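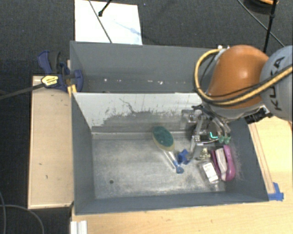

Chapter 12
Comparing Grippers on a Common Task

Picking one known part from a fixed position is a solved problem in most factories. Picking an unknown object from a mixed pile is much harder, and it is where the choice of gripper matters most. A brush, a small bottle and a stapler have little in common. A gripper that holds one of them well may push another into the side of the bin.

This chapter deals with how to compare grippers fairly. It assumes that you have read the chapters on contact and friction, and that you can already move an arm to a given pose.

Most published grasp results can't be set side by side. One group uses a shallow tray and another a deep bin. One counts a lift as a success, while another asks for the object to be carried and put down. When Lensa Gashaw compared the Pernetti and Stellby grippers, she kept the arm, the bin and the objects the same and changed only the hand. Her trial ran to 900 picks, and we use her figures in Section 12.3.

Sloped walls deserve a special mention. They guide objects towards the middle of the floor, but they also reduce the room for the wrist. Short fingers make this worse, as the body of the gripper has to go further down into the bin before the tips reach anything. Cables that run outside the arm can catch on the rim, and must be allowed for when the path is planned.

By the end of the chapter you should be able to:

write a test plan in which only the gripper changes
choose a set of objects that differ in shape, weight and surface
state what counts as a pick, a drop and a miss
work out a success rate and say how far it can be trusted

12.1 Fixing the set-up

Before any picks are recorded, fasten the bin so that it can't shift when a finger strikes the wall. Clamps are enough for most benches. Measure the position of two opposite corners and check both again at the end of each run. If either has moved by more than 2 mm, discard the run and repeat it.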